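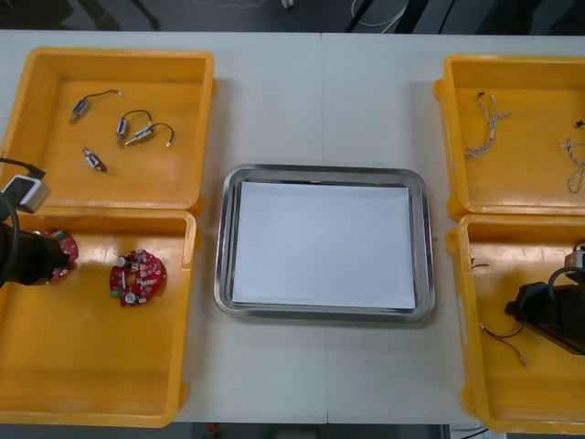
Figure 1. Yellow bins and a steel tray on a white table.

The Absent Father in Three Family Sagas: A Reading Report

Literature and Reading Project, second term
Students: Annelies Wouters and Sixten Söderlund
Written by Annelies Wouters

1. Introduction

Our project is about historical novels in which a father is away for most of the story. We wanted to know how the writer keeps such a person present for the reader. At first we planned to study five novels, but our teacher advised us to take fewer and read them slowly. We chose three: Stakedow, Nilau and The Sæther Letters. Sixten had read Nilau before, in translation. I had read none of them.

The question we agreed on in November was this: by what means does an absent father act on the plot? We did not want to ask if he is a good or a bad father, although in our discussions we often came back to it.

2. The novels

Stakedow is set in a fishing village on a cold coast. The father, a ship's carpenter, leaves in the first chapter and comes back in the last one. The middle of the book belongs to his daughter Drustia, who is 7 years old at the beginning and a married woman at the end. She remembers very little of him: a smell of tar, and a song with wrong words.

Nilau has a different plan. The father is a surveyor in the colonies and he is dead already when the book opens, but the family does not learn it until page 176. The reader knows and they do not. This makes the first half very tense, even when the chapters describe only meals, school fees and a quarrel over a piano.

The Sæther Letters is made of letters, as the title says. Two of the letters are by the father, and all the others are by his wife and his sons. I found it the most difficult of the three, because the sons have a similar way of writing and I had to look back often to see who was speaking.

3. How we worked

Each of us read all three books and kept a notebook. We copied every passage where the father is named, is spoken of, or is meant without a name. After this we compared the notebooks and put the passages in seven groups, for example "money", "objects he left" and "what the neighbors say". Some passages fit in two groups. We then decided to allow this, which made the work longer but more correct, I think.

We disagreed sometimes. Sixten counts a dream about the father as a memory, and I don't. In the report we follow his opinion for Stakedow, where the dream in the boat shed really happened to Drustia as a child, and mine for the other books.

4. What we found

In Stakedow the father acts through objects. His tools stay on the wall and the mother does not sell them, even in the winter of the bad herring. When Drustia finally sells the plane and the two good saws, the chapter is short and nearly without feeling, and the next chapter starts three years later. Sixten thinks this is a weakness. For me it was the best place in the novel — the writer trusts us to stay with the empty wall for a moment.

In Nilau it is money. The payments stop, and every person in the house explains this in a different way. The grandmother blames the bank. The eldest son believes his father has a second family, and he leaves school because of this belief. When the true news arrives he is already working at the docks, and he cannot go back. We both found the ending too quick. A new uncle appears, pays the debts and takes the family to the city.

The Sæther Letters gives the father a voice of his own, but he uses it badly. His first letter is almost all about the weather. His second answers questions that his wife asked a year before and has stopped asking. The delay of the mail becomes the real subject of the book.

5. Problems and limits

We read Nilau in English, so our remarks on its style are remarks on the translation too. Three novels are also a small group, and all of them tell of families with a house and some education. A servant's family with an absent father would probably give other results. We looked for such a novel in the school library and did not find a suitable one.

6. Further reading

For next term Sixten would like to look at absent mothers in the same period. I would prefer to stay with The Sæther Letters and study only the younger son, whose spelling improves from letter to letter until he writes better than his father.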